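Redach Seed Library – Progress Report to the Curkar Fund
Second report, covering spring through September
Prepared by Kimie Imai

We have had a wonderful season, and I'm so glad to be able to write this one with dirt still under my nails! When we sent our first report, the library was a cabinet, a sign-up sheet and a lot of hope. Now people borrow seeds in spring, grow them out at home, and bring some back in the fall, and the returns have started coming in faster than we can clean them.

Lending

We set ourselves a goal of 500 packets lent by the end of September. We reached 577. Tomatoes and pole beans went first, as everyone said they would, but the surprise was the winter squash. Hiyori Tamura put out a handwritten card next to it with her soup recipe, and the whole drawer was gone in a month (we have since refilled it from Abundio Galindo's own patch, and he has promised more).

The number of borrowers is 428. Many are new gardeners, and a good share live in the apartments on the Grekari side of town and grow in pots on a balcony or a stair landing. We had not planned for them as well as we should have. The first round of packets held far too many seeds for someone with two pots, so we now fill a smaller size for lettuce, basil and peppers.

Classes

Ryota Murakami taught the seed-saving class four times. The first session ran long and tried to cover everything from beans to beets, and people left a bit dazed. He cut it down to three crops that pollinate themselves – beans, lettuce and tomatoes – and the later sessions were a delight. People brought jars of tomato pulp from home to show him, some of them very ripe in both senses.

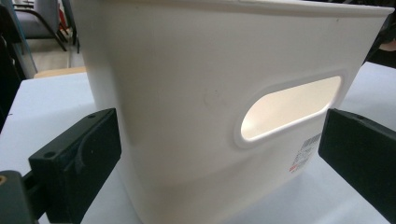
How do we keep borrowed varieties from getting mixed up with each other?
Each return comes in with a slip giving the variety, the grower's street and what else was growing nearby. Beans and lettuce go back into the drawers under their own names. Squash goes into a separate drawer marked "garden cross" unless the grower pollinated the flowers by hand, and borrowers are told what that means before they take any.

Germination tests

Custódio Falcão ran the tests at his kitchen table with damp paper towels, and we can't thank him enough. He tests 50 seeds from each large batch. Beans and tomatoes have done very well. Onions and parsnips have done badly, mostly the older donated ones, and we have pulled those from the drawers. From next year we will only take onion seed saved in the same season.

What was harder

Drying space was our biggest problem. In late August we had bean pods on every flat surface in the Sasaki Street room, and a damp week cost us one batch of runner beans to mold. We bought two fans and a set of mesh trays out of the supplies line. The line is now nearly spent, and we would like to move what is left of the printing money into it, if you agree. The new packets are stamped by hand, and we like them better anyway.

Our spring potting day was also rained out and we never found a second date for it. The compost we bought went to the school garden beds.

Next six months

Cleaning and packing go on through the winter, with open evenings from 6 p.m. for anyone who wants to shell beans and talk. Hiyori is writing a short growing guide for balcony gardeners, and Ryota wants to try a class on saving carrot seed, a two-year job and a brave choice! We will send you the guide when it is ready, along with the spring lending list and a packet or two of Abundio's squash.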